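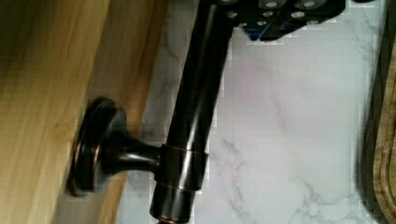 Tane Kerslake thinks I'm being too soft on them. He wrote in after my last column, the one on Lorel and Kitico splitting up, and his line was that anybody who sells their wedding pictures has sold the divorce too. Package deal. You don't get to cash the check and then ask for privacy.

I've been chewing on that since breakfast and I still think he's wrong. Mostly wrong.

Quick recap if you've been lucky enough to miss it. Lorel, singer, two big albums and one nobody bought. Kitico, produced all of them. Married 6 years. In July she moved out of the house in Wivutdale and by the next morning there were photos of the moving truck on every gossip site I read, and I read too many. Since then it's been leaks. His side says she emptied the studio. Her side says the studio was hers. A "friend of the couple" says both of them are heartbroken, and I would love to meet this friend, who seems to talk to reporters all day long.

So. Did they ask for it?

They sold the wedding, sure. 4 pages in a magazine, white horses, the whole bit. I bought that magazine. I'm not going to pretend I didn't. But what they sold was a party. One afternoon, they picked the photographer, they picked which pictures ran. A court filing is a different animal. Somebody pulls it, somebody reads it for the nastiest paragraph, and that paragraph is the headline by lunch. Doesn't matter that the other 70 pages are about car insurance and who pays the gardener.

And the filings aren't written to be true in the way people think. Lawyers write them. They're opening bids. My own divorce papers said I had "abandoned the marital home" — I was at my sister's for a long weekend. If I'd had a hit record that would've been a headline and I'd still be hearing about it at the grocery store.

Where Tane has a point is the songs. Lorel put out "Katene" three weeks after she left, and it's about him, it's obviously about him, it names the street. You can't put a man's street in a chorus and then have your publicist send out a statement about respecting the family at this difficult time. Pick one. I like the song by the way. Great bridge. Still, pick one.

Huia McPhee emailed too, and hers was kinder. She said she feels bad for reading any of it but she grew up on that first album and it feels like her parents fighting. I get that. It's a weird thing to have feelings about, two strangers and their kitchen, but you play someone's voice in your car for years and it gets in there.

What I'd like, and won't get, is for the custody stuff to be left alone. There are 2 kids. Neither of them sold anything to anyone. They'll be able to look all this up when there 12, every word, including the comments, and the comments are vile. A couple of sites have started blurring their faces, which ok, good, but then they print the name of the school. What is the blurring for?

The money fight, fine. The studio, fine. Fight about the studio untill the cows come home and I'll read it on my phone in line at the bank. I'm not above it. I just don't think buying a magazine once got me a seat in the courtroom, and I don't think it got Tane one either.

He'll write back. He always does. Same address as before, and keep it under a page this time please.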